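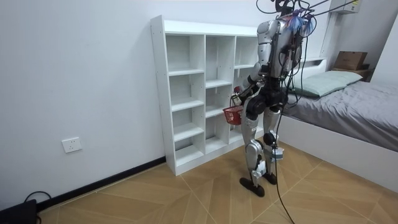
*Figure 2: Retstead tall open shelving unit, white, in a bedroom, with a small red plastic basket.*

## Section 3: Placing, fixing and filling the unit

Read this section after the frame and shelves have been put together as shown in Section 2. The steps apply to the white and grey versions. The Retstead tall unit is 177 cm high and must be fixed to the wall before anything is stored on it.

### Before you start

You will need:

- the wall bracket pack (supplied)
- a spirit level, pencil and tape measure
- a drill and a screwdriver
- plugs and screws to suit your wall (not supplied)

**Caution:** Do not use the screws from the shelf pack in the wall. They are too short to hold the brackets.

### Choosing the position

1. Pick a flat stretch of wall with no switch, power point or heater behind the unit.
2. Check that doors and wardrobe fronts can open fully once the unit is in place.
3. Leave at least 400 mm clear between the side of the unit and the bed.
4. Look for the studs or check for pipes and cables before marking any holes.

**Note:** If the skirting board holds the unit off the wall, use the spacer blocks in the bracket pack. Do not trim the back of the unit.

### Standing the unit up

1. Clear the floor and lay down a blanket or a piece of cardboard.
2. With two people, lift the unit upright. Hold the side panels, not the shelves.
3. Walk it back to the wall one corner at a time. On tiles, keep the felt pads on the feet and do not drag it over the grout lines.
4. Rest the spirit level on the bottom shelf, then against one side panel. Turn the adjustable feet until both are true.

### Fixing to the wall

1. Hold a bracket against the top rail and mark the wall through the slot.
2. Repeat at the other end of the rail.
3. Move the unit forward, drill the holes and fit the plugs.
4. Move the unit back and recheck the level.
5. Screw the brackets to the wall, then to the rail. Tighten by hand.
6. Pull gently on the top rail. If the unit moves, undo the screws and start again with a different plug.

**Warning:** Children can be badly hurt if furniture tips over. Never leave the unit standing unfixed, even overnight, and never let anyone climb on the shelves.

### Filling the shelves

Fill from the bottom up, and share the weight between the columns.

1. Put books, shoes and boxed games on the lowest shelves.
2. Use the middle column for things that come out every day. Small baskets work well there — socks, hair ties, chargers, craft bits.
3. Carry a basket by its handle and set it down flat. Fold the handle down if it is the folding kind.
4. Push each basket back until its front sits behind the shelf edge.
5. Keep the top for light things such as spare pillowcases or soft toys.

**Note:** Kramer and Hallcombe baskets fit in the narrow or wide openings, depending on size. Measure the opening before buying baskets of another make, and allow room for your fingers on both sides. Slotted baskets let small items such as beads and hairpins fall through. Use a liner, or keep those in a solid tub.

### Care

Wipe the shelves with a damp cloth and dry them straight away. Do not use scouring cream on white panels — it dulls the finish. Plastic baskets can be washed in warm soapy water and should be dry before they go back.

Check the wall screws every February and again after moving any furniture nearby. Replacement brackets can be ordered from Jokico using the code on the underside of the bottom shelf.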